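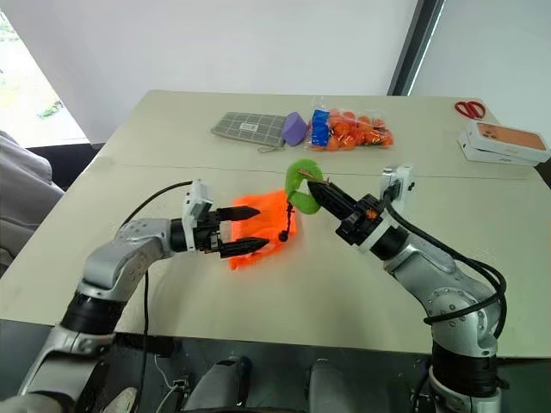
About Skitstead

Most "about us" pages promise to change your life. We sort, mend and pack small things, and we doubt it will change anybody's.

Skitstead started in a back room in Skulatthorpe with one table and a lot of other people's odds and ends – pouches with no drawstring, key rings with no keys, cords, beads, bits of bright cloth that had lost whatever they once belonged to. The shops wanted to throw them out. We weren't convinced they were worth saving either, so we tried one box. Eighteen of the things in it sold. The rest went to a school for craft lessons, and we suspect a good part of it is still in a cupboard there.

We now have 10 people and 26 shops that send us their leftovers and returns. A box comes in, gets tipped out on a table, and each piece is looked at by itself. Cloth gets flattened and checked along the seams. Anything on a cord gets a tug. If it can be mended in a few minutes, we mend it. If not, it goes in the parts drawer, and twice a year we go through the parts drawer and ask ourselves hard questions.

You'll notice we don't call any of this "circular" or "zero waste." We've read those pages too. We throw some things away. Last year it was 114 bags, and we'd like it to be fewer, but we don't have a pledge with a leaf on it.

We have tried software. The stock program we use is called Jodex, and it works well enough for counting boxes. It's less good at telling a toy from a key fob, and so are we on some afternoons. Bangera, our line of mended pouches and bag charms, came out of that confusion. It's small, and the colors are whatever turned up.

Shops are welcome to send us a trial box before agreeing to anything. We'd do the same in your place. Please leave out glass, batteries and anything with food on it, and put a list inside the lid. Boxes that arrive before December are returned or paid for by the end of January.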